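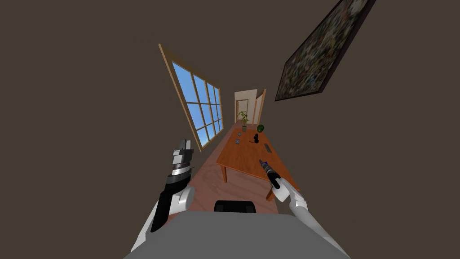
2025-12-22

Simulator notes, part whatever. I said in October that I wouldn't write about grippers again until I had tried the same job with two of them and on two camera settings, and that's finally done, so you get to read about it.

Quick recap for the people who skipped the last one (wise). Kirsty Whitcombe has been telling me for months that the Ginditz gripper model is so much better than the old Nandska one that I should throw the Nandska away. Her argument is that the fingertips are short and stiff and the contact model is newer. My argument is that every gripper looks wonderful in a simulator, where the friction is whatever somebody typed into a file.

So I set up a boring job. Pick up a long, thin tool from a table, hold it out over the front edge, put it back down. One gripper at a time, same controller, same arm speed. I did 216 runs, half with each gripper, and I drove the first 14 of each half by hand to get a feel for it before letting the script take over.

Ginditz dropped the tool in 2 runs. Nandska dropped it in 9. Case closed, says Kirsty.

Well, hold on. When I went back through the logs, most of the Nandska drops came from the same starting pose, with the tool lying nearly in line with the forearm. The wrist has to roll a long way to get there and my controller is lousy at that. It overshoots, then corrects, then the fingers close on the wrong bit. The Ginditz model has a shorter body, so the wrist ends up somewhere easier and you never see the problem. Did I measure grippers or did I measure my own bad tuning? I think at least half of it is my tuning. I would have written a glowing review if I'd stopped at the totals, and I've read plenty of glowing reviews that smell like they stopped at the totals.

Now the camera, which is what I really wanted to complain about. The wide head view is what everyone recommends for two-arm work because you get both hands and the table in one go. True, you do. You also get walls that bend outward and a table that stretches off toward the door like taffy. Steering by hand, I kept misjudging how far the tool was from the things on the tabletop. I bumped the plant pot twice and was sure I had cleared it both times.

With the narrow view I stopped bumping things, but I kept losing the left hand completely. That didn't matter for a one-handed job and would matter a lot for anything real. Manaia Partington suggested keeping the wide view and straightening it in software. I tried that for one evening. The walls behaved, the corners turned to mush, and the delay got bad enough that I switched it off. Maybe a faster machine would handle it. Mine is old.

The scripted runs don't use the view at all, by the way, they read the object positions straight out of the simulator. So please don't quote my drop numbers as if a robot had to see anything to get them.

Next job is fixing the wrist roll and running the bad starting pose again with both grippers. If the gap is still there after that, I'll buy Kirsty lunch and say nice things about Ginditz in public. Settings and logs are in the Kereama folder, same place as last time, with the hand-driven runs kept separate.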